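Do you really need the home chemistry kit?

04/12/2019

Every spring the ads start up again, and every spring somebody emails to ask me whether the grown-up chemistry kits are worth the money. I have avoided the question for a long time. I taught middle school science for 13 years and I have opinions about glassware that most people don't want to hear at dinner.

So let me start with the sales talk. Skollex says its starter box gives you "a real laboratory at home." Otden says more or less the same thing in a nicer font. What you get from either one is a few tubes, a flask or two, something to hold them up, and a booklet that spends four pages telling you to wear goggles and half a page on what to do with a funnel. I don't object to the goggles. I object to the half page.

A funnel is where beginners go wrong. They have a powder, they have a narrow neck, and they assume the one will go down the other because the picture on the box shows a smiling kid doing it. Fine powder clings to the sides of plastic. It bridges across the top of a narrow stem and sits there. Then people tap the funnel, and then they tap it harder, and then they own one flask fewer than they did at breakfast.

My old colleague Irina Jitaru disagrees with me about nearly all of this. She thinks a kit is a fine way in, and that the black cloth alone is worth having, and she has told me so at length. On the cloth I give in. I used to work on bare white laminate and lost track of half of what I spilled. White powder on a dark cloth you can find again. I would still skip the fancy edging, which seems to me like something for a card table, but it does no harm.
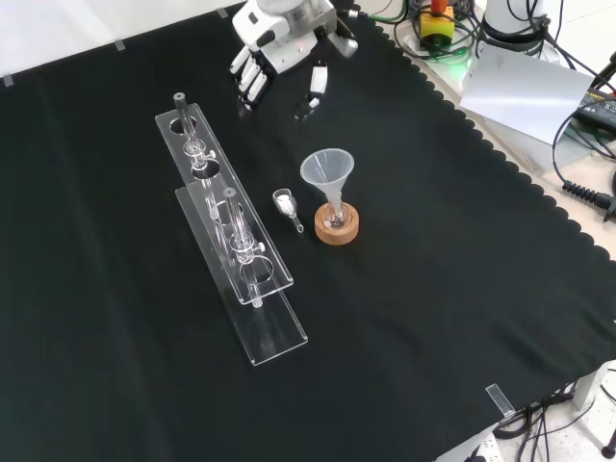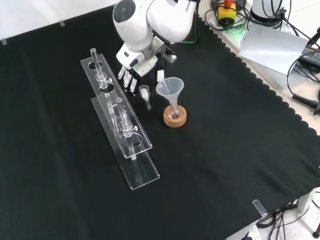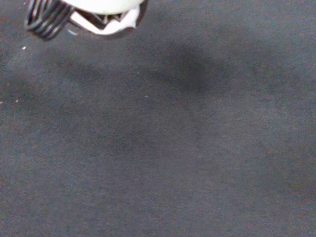
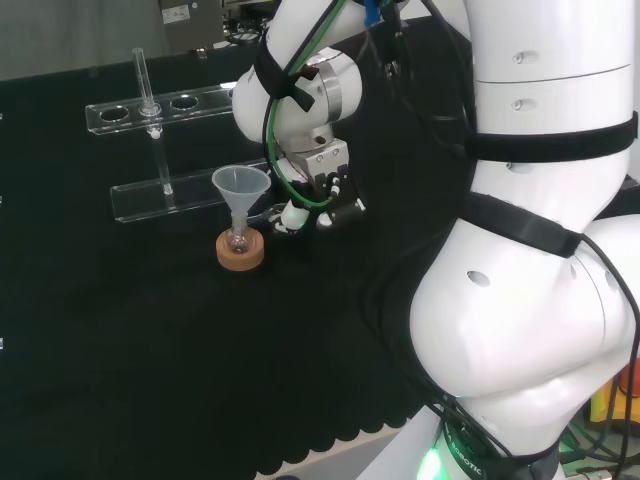 Spoon with the powder in the first one, small glass funnel lying on the cloth in the second.

Now for the parts that I think earn their place. The cork ring first. A round-bottom flask is a silly shape to stand on a table, and a ring of cork fixes that for very little money. Buy two. If the box you are looking at has a round flask and no ring, put the box back.

The clear acrylic racks I am less sure of. They look great in a catalog, and you can see the whole tube, but they scratch, and once they are scratched they look tired in a way that a plain wooden rack never does. Drolamstead sells wooden ones. I have had mine since my second year of teaching and it has ink on it and a burn at one end and it works.

Glass funnel or plastic funnel? Plastic, for a beginner. Glass is easier to get properly clean, and if you are fussy about that, fine, but a small glass funnel rolls, and I have never met a table that was completely level. Keep the wide plastic one for solids.

The little glass spoon is pretty. I don't trust it. A cheap steel spatula from Ó Gríofa does the same job and you can drop it in the sink without holding your breath.

As for the booklets, read them with a pencil in your hand. The Otden one tells you to "add the powder gradually" and never says how much is gradual. Half a spoonful, wait, look down the stem, then the other half. It would have fit on the page.

If you already have the kit, keep it and use it. If you don't, buy the flask, the cork ring, a plastic funnel and a rack separately, and spend what is left on a decent pair of goggles. The ones in the Skollex box pinch.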